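Second arm or better gripper first? (small budget)

flarwood_bench
29th July
Hello all. I have to plan the equipment for our sorting bench and I would like your opinion before I send the request. We have one arm with a wrist camera. The work is picking wrapped and unwrapped candy from a tray, mostly lollipops. I can pay for a second arm from Nordin, or keep one arm and buy better fingers, a light and spare cables.
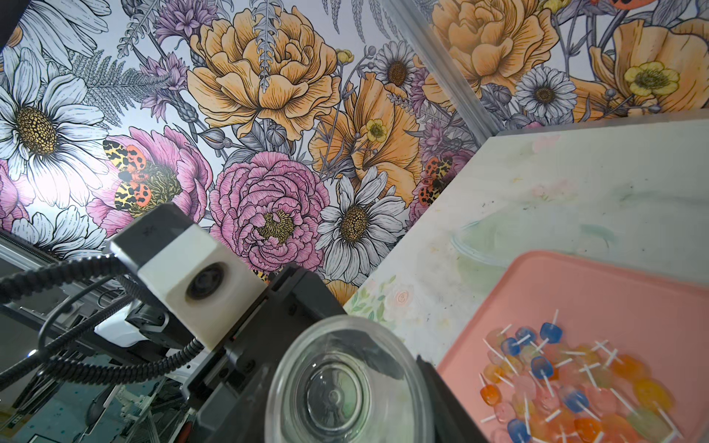

The money must last until the end of August, and after that I cannot ask again. My feeling is that the second arm gives more picks per hour, but I am not sure the first one is used well enough today.

tomas_k2
Fingers first. Thin sticks that point in every direction are hard for any gripper, and two arms with the wrong fingers will only drop candy twice as fast.

virix_user
I do not agree with tomas. We waited with our second arm and the price went up. Fingers you can print yourself for almost nothing. Buy the arm now.

flarwood_bench
Printing is possible, but I must pay a workshop for it. Gusis offered me a set of 4 finger pairs for 309, without shipping. Is this a normal price?

tomas_k2
Normal if the pads are included. Ask them in writing. Also put clear candy in your test, not only the bright blue ones. Clear heads gave our camera much trouble.

virix_user
OK, for clear candy I would also pay for a light. But I still say reserve the arm, maybe Nordin can hold the price.

flarwood_bench
Thank you both. I will ask Nordin how long the offer is valid and order the fingers from Gusis this week.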